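**June 22, 2019** – The Parsons water district has changed the way it tests household tap water for lead, replacing a single first-draw sample with a paired procedure meant to separate contamination in a home's own fittings from contamination in the service line.

The change took effect with the May sampling round. Under the old method, a resident filled one bottle from the kitchen tap after the water had stood overnight. The new method calls for 2 bottles. The first is filled as soon as the tap is opened. The second is filled later in the same draw, once the water that stood in the faucet and indoor plumbing has been displaced.

"A high first bottle and a low second bottle usually means the problem is in the faucet or the solder near it," said Wendy Fothergill, the district's water quality manager. "When the second bottle is the high one, we look at the pipe between the main and the house."

## Scope of the sampling

The district drew samples from 60 homes in May, most of them in Brosine, the oldest of the neighborhoods it serves. Homes were chosen from permit records that show plumbing installed before lead solder was banned in the United States. Where the records were incomplete, staff inspected the pipe at the meter.

Of the homes sampled, 21 had a second bottle with a higher lead reading than the first. The district has placed those addresses at the front of its inspection list. It has not released individual readings, which go to the occupants by mail along with instructions for flushing the tap and cleaning the aerator.

Fothergill said the results should not be compared directly with those from earlier rounds. The earlier samples were taken from a different mix of homes, and a single bottle cannot show which section of pipe the water came from. The district will keep the old series on file but will start a new table for the paired results.

## Treatment unchanged

No change has been made at the Nirkenano treatment plant. The plant adds orthophosphate, a corrosion inhibitor that forms a thin mineral layer on the inside of pipes and slows the release of metal into the water. The dose is reviewed against pH and alkalinity readings taken at the plant outlet and at several points in the distribution system.

A higher dose is one option if later rounds show a pattern across the service area. It carries a cost beyond the chemical itself – more phosphate in the supply means more phosphate arriving at the wastewater plant, where the discharge permit sets a limit. The district said it would want at least one more full round before recommending an adjustment.

## Pipe inspection

Service lines at the listed addresses will be checked by excavation at the curb and, where the owner agrees, at the foundation wall. A line may be copper at one end and lead or galvanized steel at the other, so a check at the meter alone does not settle the material. Galvanized pipe downstream of a lead section is treated as a replacement candidate, as its rust layer can hold lead and release it for years.

Short sections of removed pipe will be kept for examination of the inner surface. The work is done at the bench: the section is secured, cut lengthwise, and photographed before any scale is scraped off for analysis. Scrapings are then bagged by address and distance from the main.

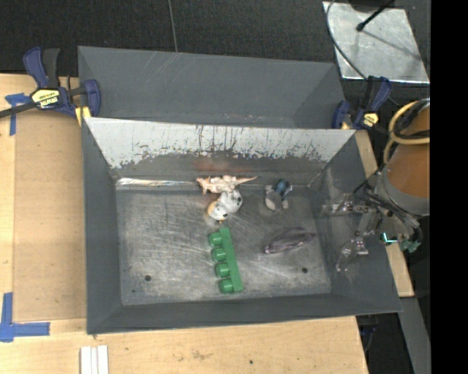
## Next steps

Excavation contracts have gone to Livero, a local firm that already handles main repairs for the district. Some 100 service lines could be opened under the current budget, depending on depth and pavement. Lines under paved streets will be scheduled together with resurfacing work where possible.

Residents who want to join the next sampling round can request a kit from the district office. The water must stand unused for at least six hours before the first bottle is filled, and the tap should be a cold kitchen tap without a filter. Homes with a water softener can take part but should note it on the form. Bottles must be returned with the label completed, including the time the water was last used and the time each bottle was filled.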